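Unit 3: Caring for cotton and other plain fabrics

These notes go with the second class of the household textiles course at Busatden. Read them before the May workshop.

Cotton takes up water easily and gives it back slowly. The fibers swell in the wash, and when they dry under tension or in a heap they set in whatever shape they were left in. Most creases come from this - the heat of the dryer only fixes them.

Shrinkage is a separate matter. Knits are stretched on the machine when they are made, and the first few washes let the loops relax. Expect up to 5 percent in length on a cheap jersey, less in width.

White cloth shows folds mainly as soft gray shading.
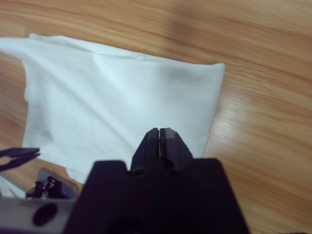
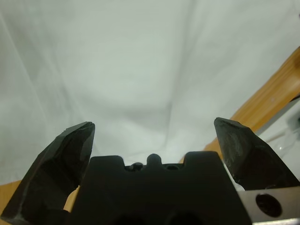

Uriel Orozco asked whether whites should always be washed hot, as his mother taught him. For everyday soil, no. Warm water and enough detergent will do, and hot washes are best kept for towels and bedding.

Yellowing has several causes: body oils, detergent left in the cloth, and chlorine bleach used too often. Rinse twice before trying anything stronger.

For next time, read the care labels on 3 garments at home and copy out the symbols.

Comments

Jekadach: Does the shrinkage figure hold for linen blends too?

Becerra: Rinsing twice fixed my pillowcases. Thanks for the notes.

This site uses cookies. By continuing to browse you accept our cookie policy.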